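Keep the old desktop or let it go?

okapi_mum
Posted 11/05/2024
My dad's old tower has sat in our hall closet since he moved to Sosthorpe, and my husband would dearly love the shelf back. It has 1,509 family photos on it – I copied them twice, bless me – so all that's left is deciding. I do get sentimental about things! 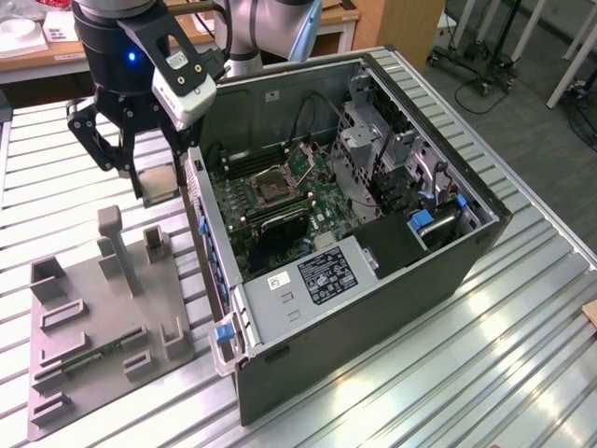

Tower with the cover off

Doucet
Let it go, dear. I kept three of them for years and only ever dusted them.

halfpint30
Oh, I disagree! Parts are worth having, and a case like that will outlive us all.
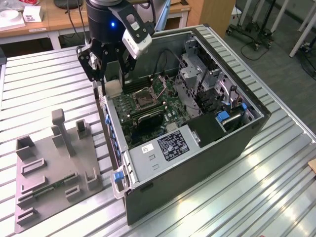
Memory slots left of the socket

okapi_mum
See, now I'm torn again. The recycling place charges $5, so money doesn't come into it. It's more that he typed all his letters on one of these. 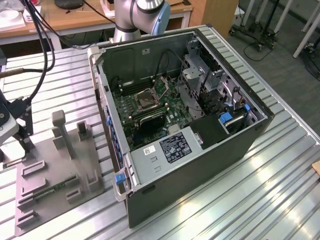 Otakar Mikuš
Print a few of those letters and put them in a binder. My sister did that with our mother's recipes and we read them every May. Paper takes up so much less room.

halfpint30
Lovely idea, but you can do that and still keep the computer. Closets are for keeping things in.

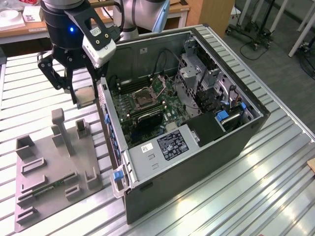 Karabo Shabalala
Ask your dad first, would be my vote. Mine wanted his back after I'd given it away, and I heard about it all through dinner.

okapi_mum
Calling him tonight, then.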